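Home | Projects | Reports | Partners | Contact

Progress report to the Noltedier Fund: rain gauges and flood warning in the Obura valley

Reading time: 6 minutes

Prepared by Štěpánka Slanina, project coordinator, Pranditz Weather Group

Dear colleagues of the Fund,

With this report I inform you about our work in the second half-year of the grant. The first report was mostly about permissions and purchases. Now I can write about rain, which we received in large quantity, and about how the network behaved under it. I try to describe also the things which went badly, as you asked us in your last letter.

1. State of the gauge network

All 16 rain gauges are now installed along the Obura and its side streams. At the time of the first report the upper part of the valley was still missing, because the forest road above Stasitz was closed after a landslide. The road was opened again in spring and our technicians finished the upper stations before the summer storms.

Each gauge sends its reading every ten minutes by the mobile network. In the narrow part of the valley the signal is weak, and there we had to put the antenna on a higher pole than it was planned. This was an additional cost, but it was covered from the reserve line in the budget and we did not need to ask for a change.

Two of the gauges gave wrong values for a part of the summer. One was standing too near to a spruce, and the branches were catching the rain before it came to the funnel. We moved it to the open meadow on the other side of the path, with the agreement of the landowner. The second was blocked by pollen and small insects. It was reporting almost nothing while its neighbors reported heavy rain, so the mistake was easy to find. The cleaning plan was changed after this, and the gauges in the lower valley are visited more often from May to the end of August.

2. The storm period in October

The most important event in this half-year was the long rain in October. A slow low pressure area stayed over the hills, and the wind pushed wet air against the northern slope for several days. The highest gauge in our network measured 445 mm for the whole event. For the lower town the total was much smaller, and this difference is exactly what the old system could not see, as it had only one station by the Stasitz waterworks.

The river reached the first warning level in the evening and the second level shortly after 3 a.m. Our automatic message went to the duty officer of the municipality when the upper gauges passed the limit. The officer had enough time to close the underpass by the railway station and to call the families in the lowest street. The water entered the cellars of houses there and covered the football ground, and one footbridge was damaged. No person was injured.

I must also report that the message about the second warning level was sent twice, and the text of the second one had an older value of the river level in it. The duty officer called us and asked which number was correct. Such confusion at night is dangerous. The error was in the queue of messages, where a delayed reading was treated as a new one. It is corrected, and each message now carries the time of measurement in its first line.

3. Forecast model

Vasanthi Gowda continued her work on the short forecast, which takes the gauge data together with the radar and calculates the expected river level for the next six hours. Before October the model was calibrated only with moderate rain. During the event it gave the correct hour for the peak, but the height of the peak was too low. She explains this by the condition of the soil: it was already full of water from the previous week, and the model supposed that a bigger part of the rain would be absorbed.

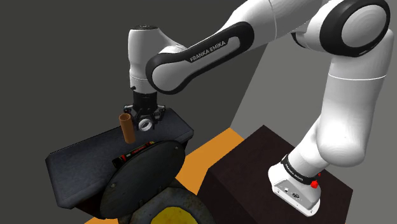 Simulated view of a Franka Emika robotic arm with its gripper.

She is now adding a simple measure of soil moisture, calculated from the rain of the last days. We do not have real soil sensors and we do not ask for them in this grant. The first tests with the older storms look better than before, but the number of strong events in our archive is small, and I would not like to promise too much. The new version will run in parallel with the present one during the winter, and the duty officers will see only the present one until we compare the results.

The snow is still not solved. Our gauges are not heated, and snow stays in the funnel until it melts, so the reading comes late and the daily sum is divided wrongly. For the winter months we mark the data from the upper stations as uncertain. We know that this is a weak point if rain falls on snow in February or March, as it happens in this valley from time to time.

4. Work with residents and schools

We held 2 public meetings, one in Stasitz and one in the upper village. The first one was before the October rain and not many people came. The second was after it, and the hall of the fire station was full. Most of the questions were about insurance and about the cleaning of the stream bed, which are not in our competence, and we gave these questions in writing to the municipality.

Several residents said that they would like to receive the warning directly on their telephone. At this moment only the officials receive it. The mayor is careful in this matter, as she is afraid of too many false alarms, and I understand her. We agreed to try it with the households of the lowest street for one season.

The primary school in Stasitz has its own simple gauge in the garden. The children read it each morning at 8 a.m. and write the value on a board by the entrance. These values are not used in the model, but the teachers told us that the parents stop and look at it.

5. Money

The spending is a little under the plan. The saving comes mostly from the travel line, because the road closure made fewer trips possible in the first months. We would like to move this amount to spare parts, especially batteries and funnels. The detailed table is sent separately by our accountant, together with the copies of the invoices. I ask you kindly for a written agreement with this transfer before we order.

6. Plan for the next half-year

In winter we will check all batteries and repair the fence by the station at the old mill, where cows pushed one side of it down. The comparison of the two model versions should be ready before the spring storms begin. The direct warnings for the lowest street need a signed form from each household, and the municipality will collect the forms at its office.

We also want to agree with the operator of the small reservoir above the valley on sharing of their outflow data. We have had a polite first talk and no answer yet. Without these data the forecast for the upper village has a gap of uncertainty each time the operator opens the gate. If the Fund has a contact to the operator, an introduction would help us much.

With thanks for your support and patience,
Štěpánka Slanina

Comments (3)

millstream_resident
We live in the lowest street and we got the phone call at night. We carried the freezer and the boxes upstairs in time. Where do I sign for the direct messages?

P. from the upper village
The report says that the footbridge was damaged, but not when it will be repaired. My kids now walk the long way around to the bus.

Vasanthi Gowda
To the first comment: the forms will be at the municipal office, ground floor, the same window as for dog registration. The footbridge belongs to the municipality, I have forwarded the question to them.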